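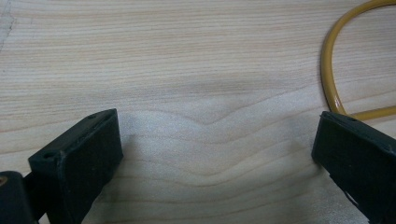 Figure 1. Tabletop with yellow cable, right.

2. Materials
The work surface was a smooth, pale wooden tabletop with fine grain. Esi Dankwa chose the items to be sorted, and Ingeborg Baumgartner kept the log, which ran to more than 200 entries by Monday.

Soft items were listed apart from rigid ones. The dark baseball cap (Figure 2) was entered as soft: the crown is woven fabric in several panels and creases when pinched, while the brim forms a smooth curve.

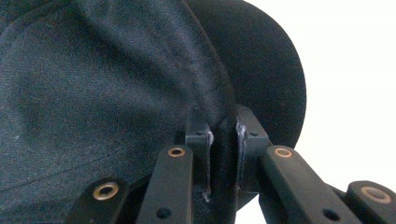
3. Sorting rules
Each item was given one label only. Caps were logged under clothing.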